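Trovon Regional Mobility Forum
Topic: Electric commuter aircraft, Trandton to Holloway

apruitt_moderator
Members are invited to comment on the proposed 16-passenger electric service between Trandton and Holloway. The operator, Jernau, states a flight time of 90 minutes less than the present rail journey. Comments close 31 March 2020.
Anika Pruitt, Forum Moderator

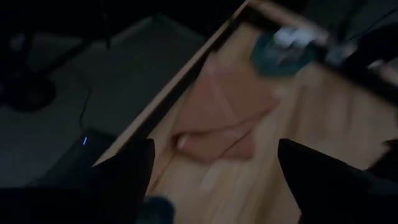 S_Gachanja
The comparison with rail requires correction. Jernau measures from takeoff to landing and omits boarding, security and the transfer from the Holloway airfield. I prepared my own estimate at home, beside an open drawer with a crumpled pink cloth in it, and arrived at a far smaller saving. The operator should publish door-to-door figures.
Shabani Gachanja

holloway_east
I respectfully disagree. Rail passengers also travel to a station and wait there. The same standard must apply to both.

S_Gachanja
That is accepted. My estimate includes station access — the difference remains small.

runway154
Battery reserve concerns me more. The route is 154 miles, and the notice does not say what margin is kept for a diversion in poor weather.
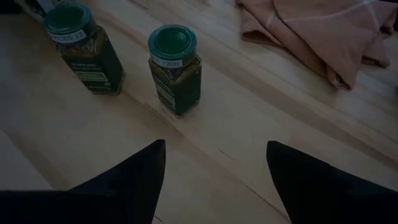
Moderator's note on submissions

apruitt_moderator
The question of reserves has been forwarded to Jernau. Written submissions are limited to 1000 words and should state whether the author has a financial interest in the route.

holloway_east
Will the reply be posted in this thread?

apruitt_moderator
Yes, in full.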